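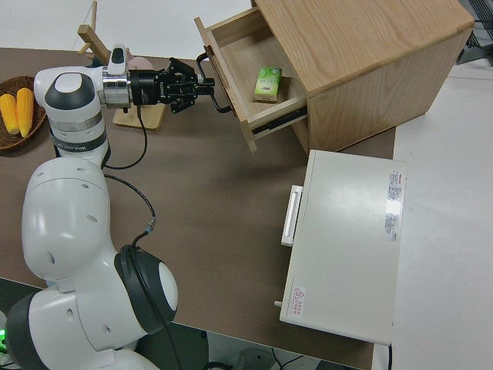 # Measuring the water level in a private well

Applies to drilled wells with a submersible pump and a casing of 100 mm or more. Shallow dug wells need a different method.

## Equipment

- Electric dip meter with a marked tape. The steps were written for the Anico 78, but any meter with a buzzer and a sensitivity dial will do.
- Spanner for the cap bolts
- Household bleach, clean bucket, clean cloths
- Torch
- Notebook or the Daltberg record sheet

## Before you start

Switch off the pump at the isolator and lock it off. Leave the well to rest for at least eight hours, preferably overnight, with no taps, troughs or irrigation running. A reading taken sooner gives a recovering level and should be marked as such.

Mix a weak bleach solution in the bucket, following the label on the bottle for disinfecting. Wipe down the probe and the first few metres of tape, then rinse with drinking water.

## Choose a measuring point

Pick one spot on the rim of the casing and mark it with a file or a dab of paint. Every reading is taken from this mark. Measure its height above ground and write it on the first page of the record. If the casing is later cut or extended, measure the height again and note the date of the change.

## Take the reading

1. Undo the cap bolts and lift the cap to one side. Do not pull on the pump cable.
2. Shine the torch down and note where the cable and rising main sit. Lower the probe on the opposite side.
3. Feed the tape slowly until the buzzer sounds.
4. Raise the probe until it stops, then lower it again in small movements. Pinch the tape against the mark at the point where the sound begins.
5. Read the tape to the nearest centimetre.
6. Repeat twice. The readings should agree within two centimetres.

A buzzer that sounds early and faintly is usually picking up water running down the casing wall. Turn the sensitivity down and try again. If the probe snags, ease it up and down — never jerk it.

## Work out the depth below ground

Subtract the height of the measuring point from the tape reading. With a reading of 800 cm and a mark 345 mm above ground, the water stands 765.5 cm below ground level.

## Keep the record

Log the date, time, hours since last pumping, tape reading and depth below ground. One reading a month is enough for most households. Add a second in August, when levels in the Clarier and Cheon valleys tend to fall fastest.

Refit the cap, check that the seal is seated all the way round, and restore power to the pump.

Last revised 18/07/2026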